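The Mending Basket, and What Came Out of It

My grandmother kept a mending basket beside the radio, and for most of my childhood I thought every house had one. It held socks mostly, and the odd shirt with a collar that wanted turning, and at the very bottom there was always something that had been there since before I was born. She would reach in during the evening news and take whatever her hand landed on. I asked her once how she decided what to fix first and she said she didn't, the basket did.

I have been thinking about her because I finally started mending again this winter, after years of telling myself I would. What got me going was a gray Kullis sweater that I bought with my first proper paycheck and wore until the left elbow gave out. I put it in a drawer in July with every intention of dealing with it by the fall. Well, you know how that goes!
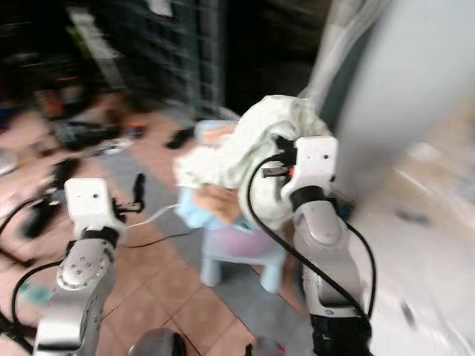 So one evening I made a pot of tea, sat down under the good lamp and threaded a needle (on the fourth try, I will admit). I had bought a little card of darning wool at Frandsen, the yarn shop near the bus station, and the woman there talked me out of matching the color. She said a near match always looks like a mistake, and that I should pick something I liked looking at. I chose a mustard yellow. It looked very loud on the card and I nearly took it back.

Darning is simple enough to explain. You run your threads up and down across the hole, close together, and then you weave over and under from side to side until you have made a small patch of cloth where there wasn't any. Doing it is another matter – my first attempt puckered so badly that I snipped the whole thing out and began again with a wooden spoon held under the elbow. My grandmother used a darning mushroom, and I would dearly love to know where it went. One of my cousins must have it. If you are reading this, cousin, I am not cross, but I would like to borrow it.

The second attempt held. It is lumpy on one side and a bit tight at the top, and I have worn that sweater nearly every day since.
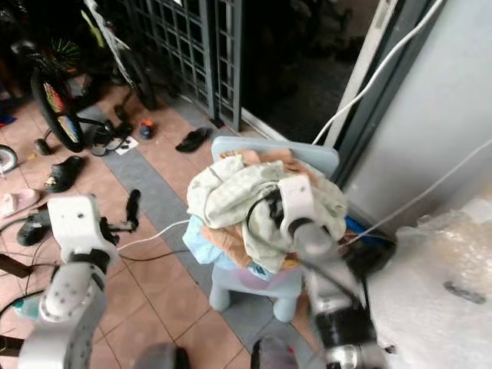

Wai-kit Leung
Writer and keeper of this blog
18 February 2018

After the sweater I got bolder, as people do, and went looking for other things to rescue. There were two pillowcases with split seams, which took no time at all, and a pair of corduroy pants that had worn through exactly where my wallet sits. For those I ironed a patch on the inside first and then stitched over it in rows, back and forth, back and forth, through an entire radio play and most of the concert that came after it.

I do have a few failures to report. I tried to replace the zipper on my old Lerker jacket and sewed it in upside down, so that it now closes at the neck and opens at the hem. My husband thinks I should leave it. I have unpicked it halfway and it is hanging on the back of the door until I feel more patient.

A reader wrote last month to ask which needles I use. They are just the mixed packet from the supermarket, and the long ones with the big eyes are what you want for wool. Please do get a thimble as well. I resisted for weeks and my middle finger paid for it.

Next up is a linen tablecloth with a scorch mark near one corner, and I can't decide between a patch and some embroidery. A row of leaves, maybe? If any of you have covered up a scorch I would love to hear how you went about it, and whether the cloth around it was still strong enough to take the stitches.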